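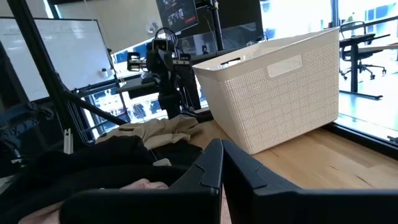 Trakdale Stackable Utility Basket, Large

White plastic, woven-look walls, cutout handles

We have sold storage for a long time at Sturnside, and the Trakdale is still the one that goes home with the staff. Ask Morag Pollock at the front counter how many are in her house and she'll have to stop and think (one for mittens, one for the dog's things, one that moves from room to room collecting whatever doesn't belong there). It's a plain basket that does its job well, it wipes clean in seconds, and it looks nice enough to leave out when company comes over. That last part matters more than people expect!

The Large is the middle child of the Trakdale family. It holds a stack of bath towels folded in thirds, or a week of kids' socks and T-shirts, or all the bottles and sprays from under a kitchen sink standing upright. One person can carry it full without bumping into door frames, and it fits on most closet shelves with a little room to spare on either side.

What we like about it

The walls. They have a small raised texture all over, like rattan, so scuffs don't jump out at you the way they do on a smooth, shiny bin. Real rattan is lovely and we carry some of that too, but it snags sweaters and it sulks in a damp bathroom. The Trakdale doesn't care about damp. You can keep it beside the tub, fill it with wet bath toys, rinse it in the shower, and put it right back.

The handles. These are cutouts in the wall itself, so there's nothing to snap off or come unclipped, and the edges are rounded over where your fingers go. We've carried plenty of baskets with sharp seams in the handle holes, and you feel every one of them by the time you reach the top of the stairs. On this one the seam has been moved away from the grip. It's a small thing and we're very fond of it.

The taper. The sides lean in slightly toward the bottom, so empty baskets nest together. If you're the sort of person who buys storage before knowing what will go in it (no judgment, that's most of us here), you can tuck the extras away in the footprint of a single basket until you find a use for them.

The color. White, and a soft white at that. It sits happily next to painted shelves, pale wood, tile, or the inside of a linen closet that hasn't been painted in years.

Sizes in the range

Small: drawers, bathroom counters, spice packets, hair ties, chargers and their endless cords.
Medium: pantry shelves, snack packs, baby supplies, hats and gloves.
Large (this page): towels, toys, cleaning supplies, laundry on its way upstairs, craft projects in progress.
Tall: rolled blankets, wrapping paper, the recycling.

All four share the same texture and the same white, so you can mix them on one shelf and they'll look as if they belong together. Small and Medium fit side by side on a standard pantry shelf. The Tall doesn't nest inside the Large, which we get asked a lot. It nests with other Talls only.

Measure first, please

Shelves vary far more than you'd think, especially in older houses, and we would love for your basket to fit the first time. Measure the depth of the shelf from the back wall to the front edge, then check for a lip, a hinge, or a bit of molding that steals space. Measure the opening as well. A closet can be wide on the inside and have a doorway that only lets you pull a basket out at an angle, and that gets old fast.

If you're stuck between two sizes, take the smaller one for a high shelf and the bigger one for the floor. You'll be glad of the lighter load overhead. Our printed size card has the outline of every basket base at full scale, folded like a map. Lay it on the shelf and you'll know right away. Cards are free in the store, or ask for one in the notes box at checkout and we'll mail it to you.

Ways our customers use it

We keep a notebook by the register for this, and it's one of the best things in the shop. A few favorites from the Large pages:

"Car trunk. Groceries stay standing up, even on our road."

"One for each grandchild, name on masking tape. They put their own toys away now. Mostly."

"Potatoes in the cellar. The handle holes let a little air in and I can hose the dirt out in spring."

"Library books. If it's in the basket it goes back. If it isn't, we pay the fine."

"Knitting. I have 42 balls of yarn and they live in these. My husband thinks it's fewer."

Hrvoje Grgić, who runs our Saturday closet workshop, likes to use the Large as a sorting basket before it ever goes on a shelf. He sets out 3 of them, marked Keep, Move, and Give, and works through one cupboard at a time. When the cupboard's finished, the Give basket goes straight to the car. The Move basket gets walked around the house. Whatever is in Keep goes back, often in the very basket it's sitting in. It's a simple method and it works on garages too, though you might want the Tall for those.

Labels that stay put

Sticky labels don't love a textured wall. They'll hold for a week and then start to curl at the corners. We suggest a tag instead: a luggage tag or a bit of card on a loop of string, tied through the handle cutout. The Dekness clip tags on our accessories page were made for baskets with openings like these and slide off when you want to change the label. Chalk pens do write on the plastic, but the ink settles in the low spots and takes a toothbrush to get out. Ask us how we know.

Cleaning and care

Warm water and dish soap will handle nearly everything. For dust in the texture, use a soft brush (an old toothbrush or a vegetable brush) and work in small circles. Rinse and turn the basket upside down to drain.

For crayon, try a paste of baking soda and water, left on for a few minutes. Pen marks usually come off with a little rubbing alcohol on a cotton ball, though please test the underside first. Skip scouring pads. They flatten the raised pattern and leave a dull patch that you can't undo.

Keep it out of the dishwasher. The heat can warp the rim, and then your baskets won't nest properly. Long stretches in direct sun will yellow any white plastic sooner or later, so a shady spot on the porch is better than the windowsill.

How we try them out

Before a basket gets a place on our floor, it spends May in the stockroom getting used hard. Nkrumah Amissah loads each sample with paint cans, carries it to the far end and back, and sets it down with more enthusiasm than most of you will. Then we use the handles, over and over. The Large went through 1,000 lifts with a load of canned tomatoes in it, spread over the month and tallied on the stockroom door. The handles stayed smooth and the base stayed flat. We were all a bit sick of tomatoes.

Questions we hear

Does it come with a lid?
No. The Marino flat lid fits the Medium and the Large and is sold separately. It rests on the rim without locking, so it's for keeping dust off, and we wouldn't tip the basket with the lid on.

Can I stack full ones?
With the Marino lid, two high is fine for light things such as linens. Without a lid, the upper basket will slide down into the lower one and sit on whatever's there.

Will small toys fall through the walls?
The pattern is raised on the surface, so small bricks and beads stay in unless they reach the handle openings. Fill to just under the handles and you'll be fine.

Can it hold ice and drinks?
It isn't watertight at the handles, but for a layer of ice and some cans in the bottom, sure. Several customers do it every summer.

Do you have it in gray?
Not at the moment. We've asked!

Ordering, pickup, and returns

Single baskets ship in a recycled carton. Sets ship nested, with a sheet of paper between each one so they come apart easily. Should yours arrive stuck together, stand the stack on end and twist gently, and don't pull on the handles.

Store pickup orders are held at the side desk. If you're buying for a school, a daycare, or an office, write to Vasilis Petkov through the contact form and he'll work out a price and a delivery day for you. We've sent as many as 100 to a single address, and he loves a big order.

Returns are easy: bring the basket back clean, with or without the carton, and we'll swap it for another size or refund you. Scuffed from trying it on a shelf is fine by us.

Page last updated Jan 24, 2019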